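Switching packs after three years

My old backpack finally gave up in September. The left shoulder strap had been fraying where it meets the bag, and one morning it let go while I was walking to the bus with a laptop inside. I caught it. I had sewn that strap once already and didn't feel like doing it again, so I went looking for a replacement.

I carry more than most people do to work. On a normal day it's a laptop, a charger, lunch, a rain shell, a water bottle, a small first aid kit and a pouch of tools. Some weekends the same bag goes on a day hike, so I wanted one pack for both. Anything over 30 liters gets awkward on the bus, and anything under 20 means the lunch goes in a separate bag.

I narrowed it down to the Primomora and the Gudeta. Ebenezer Opoku at work owns the Gudeta and let me borrow it overnight. It's a good bag. The back panel is stiff and the main compartment opens flat like a suitcase, which makes packing easy. But the hip belt doesn't come off, and on the bus I kept sitting on one half of it. The side pockets are also tight. My bottle went in only when the main compartment was close to empty.

So I bought the Primomora, in gray. It cost $70 more than I had planned to spend. I've used it every workday since, plus a couple of hikes, and these are my notes so far.

The shoulder straps are wide and the padding hasn't gone flat. They took a few days to soften up. The sternum strap slides on a rail and stays where you put it, unlike the one on my old bag, which crept up toward my neck all day.

The zippers are stiff at the corners. I put a little wax on them and that helped. The pulls are cord with a molded end and I can work them with gloves on.

There is webbing across the front and down both sides. I have a Wesix pouch on the left side for the first aid kit, and the clips lined up fine. I tried an older Prokgate pouch on the front and it fit too, but it stuck out far enough to catch on doorways – I took it off after a day. If you want something on the front, pick something flat.

The laptop sleeve is the part I like least. It goes all the way to the bottom of the bag, so when you set the pack down hard the laptop hits whatever you set it on. I cut a strip of foam from an old sleeping pad and pushed it down in there. It has stayed put.

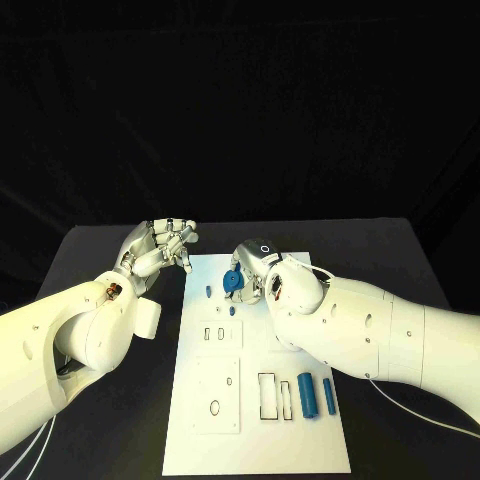
Last changed in September

Rain has been okay. I got caught in a steady shower for about 20 minutes and the main compartment stayed dry. The top pocket did not. My bus pass and a paper notebook got damp along the edges, so now they ride in a zip bag. There is no rain cover included and I haven't bought one.

On the hikes it carried well with a light load. With two full bottles and extra layers in it I could feel the weight pulling back from my shoulders, and the thin hip belt doesn't do much about that. It does come off, though – two buckles, a few seconds – and it lives in a drawer during the week.

I still have the old pack. The buckles on it are good and I'll probably cut them off for spares before I throw the rest out. If the zippers on the Primomora loosen up or the webbing starts to go, I'll add it to this post.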